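Chapter 4
Roots and the Ground They Live In

Before you start: read the end of Chapter 3 again, the part on bark and sap. You will need the words xylem and phloem. Bring a trowel to the first class on this chapter. And old shoes. 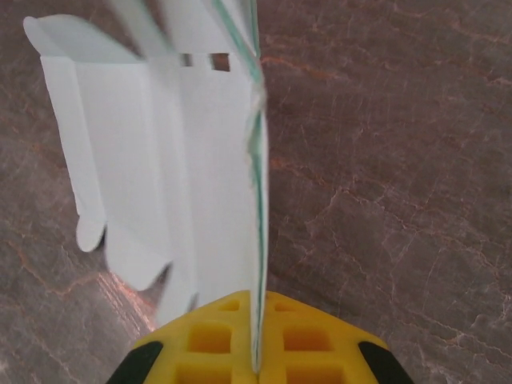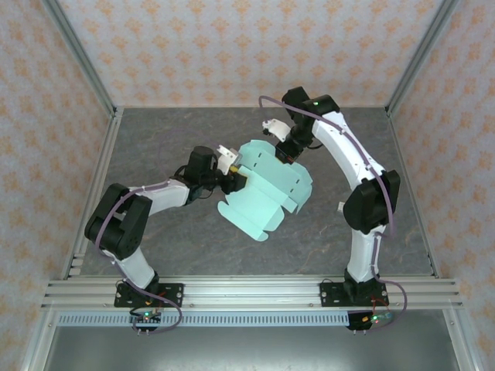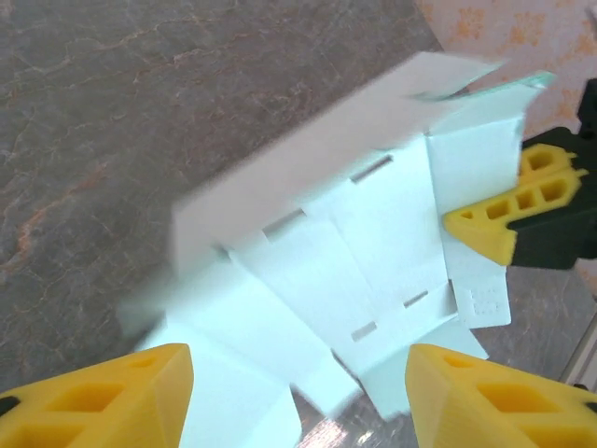 Veder, 11th August

Most people draw a tree wrong. Ask a class to draw one with its roots and you get a carrot – one fat root going straight down, as deep as the tree is tall, a few hairs on the side. Or you get a mirror image, branches on top, same branches underneath. Both wrong for nearly every tree in this book.

Dig and see. Most of the roots of a grown maple or oak are in the top two feet of soil. A lot of them in the top foot. They run outward, well past the tips of the branches, two or three times as far in open ground. Think of a wine glass standing on a dinner plate. The plate is the roots.

Why so shallow? Air. Roots breathe. They take in oxygen from the small spaces between soil grains and give off carbon dioxide, same as you. Go down far enough and the spaces get smaller, or full of water, and there's not much air left. So roots stay up where the air is. In deep sand they go lower. In clay hardly at all.

Words for this chapter

Taproot. The first root out of the seed, grows straight down. Many trees lose it or outgrow it in the first years. Walnuts and hickories hold on to theirs longer.

Lateral root. A root that runs sideways. These hold the tree up and carry water back to the trunk.

Fine roots. Thin, short-lived, most no thicker than pencil lead. They do nearly all the drinking. Many die each year and new ones take there place.

Root flare. Where the trunk widens at the ground. You should be able to see it. If a trunk goes into the soil like a telephone pole, something is burying it.

Girdling root. A root that circles the trunk and squeezes it. Common in trees that sat too long in a pot.

Mycorrhiza. Fungus living on or in fine roots. The fungus gets sugar, the tree gets water and phosphorus it couldn't reach alone. More on this in section 4.5.

The Plurneo avenue

We come back to this one case all through the chapter, so learn it now.

Plurneo is a long street of lindens on the east side of Veder. 1,419 trees at the last survey. The older stretch was planted in open ground, a wide grass strip, nothing paved over the roots but a footpath. The newer stretch, 800 trees, went in after the road was widened. Same species, same nursery. Small square pits, pavement on all four sides.

Go walk it in June when the lindens flower. The old stretch closes over your head. On the new stretch you can see sky the whole way, and the leaves are small, some brown at the edges already.

Tarek Ashour ran the first dig there. He opened trenches beside 12 of the newer trees and drew what he found on graph paper. The drawings are in section 4.3. In nearly all of them the roots reach the wall of the pit, turn, and follow it round. A few got out – under the curb, along the bedding sand beneath the pavement, where there is a little air. Those are the roots that lift paving slabs. People blame the tree for that. Look at the drawings first and then decide.

What was wrong with the soil? Mostly it was squashed. Heavy rollers went over it before the pavement was laid, which is what you want under a road. A road needs ground that won't move. A root needs ground with holes in it. Engineers call the first kind compacted and so do we. You can test it with a steel rod: push by hand, note the depth where it stops. In the grass strip the rod goes in to the handle. Next to the newer pits it stops after a few inches, and you hurt your wrist.

Joon-young Gil came at it a different way. He didn't dig at all. He cored the trunks and measured growth rings, and found the new trees grew well for the first few seasons, then slowed, all close together in time. Ring charts in section 4.4. Before you get there, try to guess: what happened underground in the season the rings got narrow? Write your guess in the margin. In pencil.

Water, quickly

Fine roots take in water through thin walls near the tips. It moves inward to the xylem and up. Most of the pull comes from the leaves, not the roots – water leaves the leaf as vapor and draws more up behind it. You met this in Chapter 3.

What matters now is area. A root system is mostly surface. Do-yoon Seol washed out the roots of one young linden, laid them flat and counted tips under a lens. 2,304 on a single branch root. It took her most of a wet spring. A root with its tips torn off is a pipe with no inlet, so a tree fresh out of the ground wilts even standing in wet soil. It has the pipes. It has lost the tips. Give it time, water, and no fertilizer the first season.

And too much water? Fills the air spaces. The roots drown, the leaves go limp, the owner sees limp leaves and waters agian. Check with a finger in the soil before you reach for the hose.

Mistakes you will see this week

Mulch piled against the trunk in a cone. Keeps the bark damp, hides the flare. Pull it back a hand's width.

Trees planted too deep. Hole dug deeper than the root ball, tree settles, flare disappears.

Wire or rope left on the root ball. Check every time, even if the nursery says it's off.

Cars parked on the grass under a big tree. Looks harmless. Try the rod.

Soil added over old roots to level a lawn. Can kill a mature oak, but slowly, over years, so the lawn never gets blamed.

First field task

Work in pairs. Pick one street tree and one park tree, same species if you can get it. For each, look for the flare and sketch the base of the trunk. Pace out the distance from the trunk to the branch tips. Then scrape back the leaf litter with your trowel, a patch no bigger than your hand, two inches deep at most, and look for fine roots. Put everything back. Try this once at the branch tips and once at double that distance.

Bring both sketches to class. Don't tidy them up. Byung-chul Seol's field notes, reprinted at the start of section 4.2, have mud on them and two crossed-out trees, and they're still the best record we have of the old stretch before the widening.

Section 4.1 starts with the seed.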